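Cullel hand-held gripper

The Cullel hand-held gripper is a two-jaw manual tool used to record grasping demonstrations for robot arms. An operator carries it by the grip, closes the jaws on an object, and a camera fixed above the mechanism records the jaws and whatever lies beyond them. The same jaw set can be bolted to an arm, so upkeep is largely the same for both versions. The tool is most often used on soft goods, including clothing, towels and bedding.

Construction

The mechanism is a symmetrical linkage. Two wide outer arms, each with a triangular cutout, carry the load from the body to the jaws. Two narrower inner arms run between them and keep the jaws parallel through the full stroke. The arms turn on pins closed by round silver caps. A crosspiece below the jaws ties the two halves together and sets the limit of travel.

Each jaw has a blue strip on its facing side. The strips are the only parts that touch the work in normal use, and they are treated as wear items. They are supplied by Woteo in matched pairs and should not be mixed between sets.

Setup

The camera is mounted first and the jaws are adjusted to it. With the mount screws finger tight, the body is turned until the gap between the closed jaws falls on the center line of the view. The screws are then tightened in alternating order. A tool set up off center will still record, but its data cannot be joined with data from other units without correction.

Jaw travel is checked next. The trigger is pulled and released 8 times at slow speed, and the closed position is read after each pull. If the readings drift, the linkage is loose at one or more pins. Setup ends with a trial recording on cloth, preferably one dark piece and one light piece. Dark cloth shows few folds on camera and is the harder test of exposure.
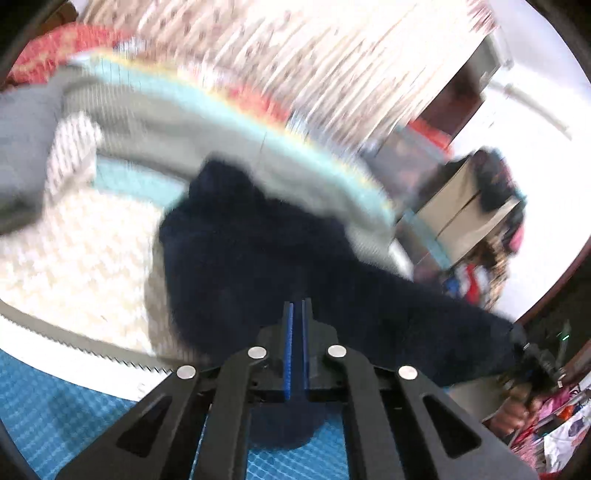
Jaws and linkage seen from the tool's own camera, with dark navy cloth behind them. A hand holds a second device at right.

Two units may be worked side by side, one in each hand or by two operators. In that case each is set up alone before the pair is matched. Fast swings blur the background of the recording. The jaws move with the camera and stay sharp, so a clear view of the jaws is no proof that the rest of the recording is usable.

Routine care

Lint is the main cause of trouble when the tool is used on fabric. It collects at the pins and under the crosspiece, where it slows the return stroke. The maintenance sheet written by Nuanchan Pongsiri for the Nakpan workshop calls for the following:

After each session, brush out the linkage and wipe the strips with a dry cloth.
Every 14 sessions, remove the pivot caps, clean the pins and refit.
At 2,000 closures, replace both strips.

Oil is not used on the pins. It holds lint and can mark light fabric.

Common faults

Uneven closing, with one jaw arriving ahead of the other, usually points to a worn pin on the late side. The pin is replaced together with its cap. Slipping on thin cloth points to worn or dirty strips. In one Nakpan unit the ridges had gone flat after 1,075 closures, well short of the stated limit, and the cause was traced to a bent inner arm that pressed one strip at an angle.

A bent arm is not straightened. The replacement part, made by Cirkico, has been sold since February with the pin already fitted. After any arm is changed, the camera alignment and the travel check are both repeated.

The current revision of the maintenance sheet is dated 29th July.

See also

Parallel jaw gripper
Linkage (mechanical)
Camera calibration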